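Lengyel laundry room reopens with free folding tables and a towel drive

Good news for anyone who has ever tried to fold a bath sheet on top of a running dryer! The shared laundry room at Lengyel has reopened with proper folding tables, and the towel drive that goes with it is off to a terrific start.

The room had been shut for 18 days while the floor was redone and the old shelving came out. Residents got their first look on 2026-08-08, and by lunchtime there was a line at the door, mostly people with armfuls of towels they had been meaning to pass on for years.

Afshin Ahmadpour, who runs the drive through the neighborhood group Flanero, had hoped for 27 towels on opening day. The final tally was 100. "I kept running back to my car for more bags," he said. "People brought hand towels, beach towels, a set somebody got as a wedding present and never opened. It was wonderful."

Everything that comes in gets washed, dried, folded and stacked before it goes out to families moving into the Cutevano apartments, where many households arrive with very little linen. Worn towels are welcome too. Those are set apart and go to the Ullix animal shelter, which uses them as bedding.

Folding turns out to be the part people love most. Fereshteh Rostami spent years in hotel housekeeping and has been teaching her method to anyone who wants to learn: lay the towel flat, smooth it from the center out, bring the long sides in, then fold the length in half and in half again. She likes the folded edges all facing the same way, so a stack looks tidy and the top towel comes off without dragging the next one along. 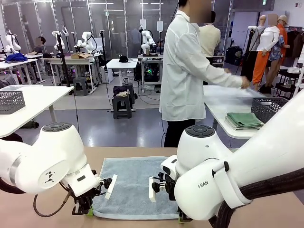
Can I bring towels that haven't been washed?
Please do, as long as they're dry and bagged. Everything goes through the machines before it's folded, so there's no need to run a load at home first.

Rostami's sessions last 2 hours and there is nothing to sign up for. Beginners start with hand towels and work their way up to the big ones, and she is already planning an evening on fitted sheets (bring your own, the worse the elastic the better, she says).

The drive continues through October. Bath towels and washcloths are needed most at the moment, along with sturdy bags for carrying the finished stacks over to Cutevano. Drop-offs can be left on the shelf inside the side entrance whenever the building is open. Please tie the bags shut, and put a note on any that are meant for the shelter.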